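Getting wax and old fold lines out of a lace-type tablecloth

Lurkwood Home Help > Laundry and Fabric Care

Posted by ustport_linens
May 31, 2020

I have a white tablecloth with openwork lines that divide it into squares. It came to me with a box of kitchen things from a relative's house in Manton and there is no care label on it. It had been folded in a drawer for years, so there are hard creases with a yellow tint along them. There is also a patch of candle wax the size of a quarter near one corner, red, and it has gone into the thread.

So far I have run it through the machine once, cold, gentle cycle, with regular liquid detergent. The general dinginess is better. The yellow lines are a little lighter. The wax did not change at all.

I don't know if it is cotton or something synthetic. What order should I do things in, and is bleach safe? It measures 123 inches on the long side so I can't lay it flat in the sink.

3 replies

drainboard
Member, Nicholas County

Don't use chlorine bleach until you know what the fiber is. On polyester it can make yellowing worse, and on old cotton it weakens the thin threads between the holes first. Then you get tears in the next wash.

To find out the fiber, pull a loose thread from the hem and hold it with tweezers over the sink. Light the end. Cotton burns fast, smells like paper and leaves a soft gray ash. Polyester shrinks away from the flame and leaves a hard bead. A blend does a little of both.

Do the wax before anything else. Don't put it in the dryer or in hot water with the wax still in it.

1. Put the waxed part in the freezer in a plastic bag for an hour. Flex the cloth and pick off what comes loose with a fingernail or the edge of a spoon. A knife will catch in the openwork.

2. Lay the spot between two layers of plain white paper towel on an ironing board. Iron on low with no steam, a few seconds at a time, and move to clean paper each time. Stop when no more wax comes through.

3. The red dye will probably still be there. Dab it from the back with rubbing alcohol on a cotton ball, with a clean rag underneath. Test on the hem first.

4. For the yellow lines, soak the whole thing in oxygen bleach (the powder kind) and warm water. Use the bathtub. Follow the scoop amount on the tub of powder and make sure it is dissolved before the cloth goes in. Mine soaked for 10 hours, and I turned it over twice.

5. Rinse until the water is clear and not slippery, then wash as usual.

Mine was a similar cloth and the fold lines are gone after two rounds of this. It is back on the table and in daily use, bags and towels and all.
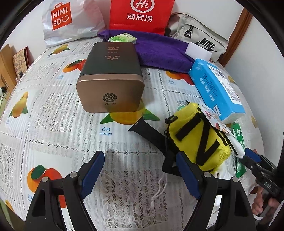

6. Dry it flat or over two parallel lines so that the weight is spread out. One line will leave a crease down the middle and can stretch the openwork out of square. If you have to use the dryer, no heat, and take it out damp.

7. Iron from the back over a bath towel while it is still damp. Press down and lift – don't slide the iron, the point goes through the holes.

For storage, roll it on a cardboard tube with acid-free tissue around the tube. I had mine folded in a cedar chest and the wood was what turned it yellow.

mantonmike_b
New member

I just throw mine in with the sheets on warm and it's fine. Got the wax out of a place mat with a hair dryer and a paper bag once. The brown kind with no printing on it, the printing comes off.

porch_and_pantry
Member

Agree with the first reply on everything except the alcohol. On red candle wax I had better luck with a drop of dish soap worked in with a soft toothbrush and left for 21 minutes (that was the length of my other timer, no magic to it). Alcohol spread the color on mine and I had a pink ring that took three more soaks.

If the burn test says polyester, you can skip the long soak. A shorter one in warm water does the same job. Old creases in polyester are sometimes set by heat and will never come out completely. A damp press cloth helps some.

Also check the tub for rust around the drain before you soak. I have an orange dot on a good cloth from October that I still haven't gotten out.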